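How Do We Keep Robots Safe? Rules for Machines and for the People Near Them

By Pylyp Antoniuk, for readers from 9 to 13
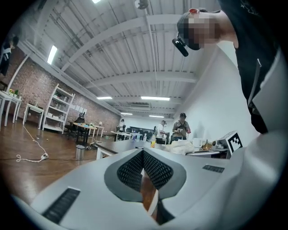 A robot does not know that you are a person. It does not know that your finger hurts when something closes on it. It knows only what its sensors measure and what its program tells it to do. So before a robot is allowed to work close to people, the people must agree on rules.

I have worked with robots for many years, first in the town of Stasiv and now in Nadholm. Children who visit us often ask me the same thing: "Who makes the rules for robots?" I will try to answer it, and also tell you some of the rules we use every day.

What is a standard?

A standard is a written agreement about how to do something well. You already use many standards. The plug of your lamp fits into every wall socket in your house. A sheet of paper from one store fits into a folder from another store. Somebody had to sit down and agree about the size.

Robots have standards too. They are written by groups of engineers, factory workers, doctors and other people who know something useful. They meet, they argue, they write a text, and then they read the text again and argue more. It can take years. There is an international organization called ISO, and it publishes standards for robots which are used in many countries.

A standard is not always a law. But a country can make a law which says: "You must follow this standard." Then it is serious for everybody.

Danger and risk

These two words look the same, but engineers use them differently. A danger (engineers say "hazard") is a thing which can hurt you. A risk is how likely it is that you will be hurt, and how badly.

Think about a swimming pool. Deep water is a hazard. If the pool is locked and you are at home, the risk is very small. If a little child is running near the edge and no adult is looking, the risk is big. The water is the same water.

Before we start a robot in a new place, we make a list of hazards. Can it squeeze a hand? Can it hit a head? Can it drop something heavy? Can a person trip on a cable? Then we ask about each one, how big is the risk, and what can we do to make it smaller?

There is an order for this work. First we try to remove the hazard completely, for example by making a sharp corner round. If this is not possible, we put something between the person and the hazard, such as a fence or a sensor. Only at the end do we use warning signs and training. A sign is the weakest protection, because people forget to read it. I forget too.

The red button

Each big robot should have an emergency stop. Usually it is a red button on a yellow background, shaped like a mushroom so you can hit it with your whole palm. When you push it, it stays pushed. The robot must not start again by itself when you release the button. A person must first look, make sure that everybody is fine, and then start the robot on purpose.

At Clulden, where I was teaching for one year, we tested the button each morning before work. It took less than a minute. Some students thought it was boring. I told them that boring is good, and we tested it anyway.

Slow and gentle

Old factory robots work behind a fence. If you open the gate, the robot stops. Newer robots may work next to people without a fence, but they have to be slower and softer. Some of them can feel when they touch something, and they stop.

We have a training arm in Nadholm which we call Sterer. It can move at 2000 millimeters per second, and this is much too fast when visitors are close. So for visitors we set the limit to 100 millimeters per second. You can try this speed at home. Put a ruler on the table and move your finger 10 centimeters while you say "one second." It feels very slow. You would have plenty of time to take your hand away.

Hands of robots

The part of the robot which holds things is called a gripper. Some grippers are carried by a person, who uses them to pick up things and in this way shows a robot how the work is done. Others are fixed on the end of an arm and moved by motors.

The same good manners are for both kinds. Do not put your fingers between the jaws to see what will happen. Tie back long hair. Take off a long scarf before you come near. If you give something to a robot, hold it far from the place where the gripper will close.

Rules about people

Some rules are not about squeezing and hitting. Many robots have cameras, and learning robots need a lot of recordings. A recording can have people in it. Good practice is to ask them first, to hide the faces if the recording will be shown to others, and to keep only what is needed. If a person says no, the answer is no. You do not have to explain why you do not want to be recorded.

When something goes wrong

We write it down, also when no one was hurt. If a robot almost hit somebody's elbow, this is called a near miss, and it goes into the notebook with the date and what we changed after it. Our notebook has 320 pages and I hope we will never fill it. In October we wrote that a cable was lying where people walk. Now the cable has a cover.

The person who reports a mistake must not be punished for it. If you are afraid to tell, you will hide it, and the same thing will happen to the next person.

Try it yourself

Choose a machine at home, for example a vacuum cleaner or a toaster. Do not switch it on. Write down three hazards. For each one, find what the makers did to keep you safe. Maybe there is a cover, or a handle which stays cool. Then write one rule of your own and ask an adult if it is a good rule.

Words to remember

Standard: a written agreement about how to do something.
Hazard: a thing which can hurt you.
Risk: how likely the harm is, and how bad.
Emergency stop: a control which stops the machine fast.
Near miss: when something bad almost happened.

Last changed: January 30, 2018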